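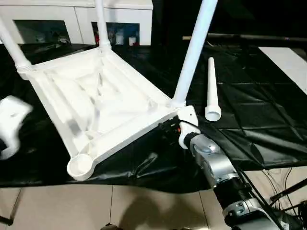
Radmila Ostrec
Course instructor, Basic Furniture Assembly, Strand Evening School, Cuncombe
Handout for unit seven, revised 4 Aug 2023

Plastic chairs with separate legs

In this unit we put together a white plastic chair seat and its tubular legs. The work is done with the seat upside down, so the ribs and the corner sockets look up at you. Spread the black plastic sheet first and keep it under the work until the end.

Please learn these words before the practical hour. The rim is the thick edge that goes round the seat. The ribs are the raised lines on the underside. The socket is the round opening in each corner where the leg goes in. The collar is the threaded part of the leg, near the socket.

Look into every socket before you start. Small pieces of plastic are sometimes left there from the molding, and a finger is enough to take them out. Put the first leg in straight and turn it slowly by hand. 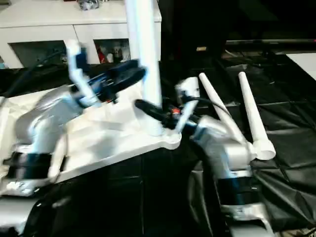 If the thread does not catch, take the leg out completely and begin again. Do not push harder. A collar that has gone in crooked one time will go crooked again, and after this the leg never stands well.

The order of the legs is free, but most students find it easier to go round the seat in one direction. Hold the rim with the other hand close to the corner you work on. When three legs are in, the seat is heavier on one side and wants to turn - keep your hand there until the fourth leg is in too. 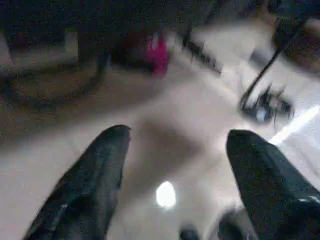
How tight should the legs be?

Tight enough that the leg does not move when you pull it lightly to the side. Stop there, and do not use a tool. 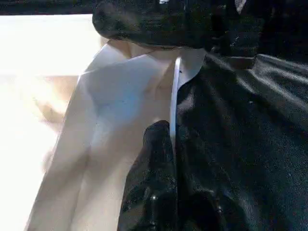
When all four legs are in, go back to the first one and try it again by hand. Then turn the chair over, put it on a flat floor and press each corner of the seat. If it rocks, check the collars before you blame the floor.

Homework: write up to 5 sentences on how you would explain the crooked thread to a beginner. Students from the Clekstead group bring them to the next practical hour. Chairs go back to the Vovside storeroom, with the sheet folded on top.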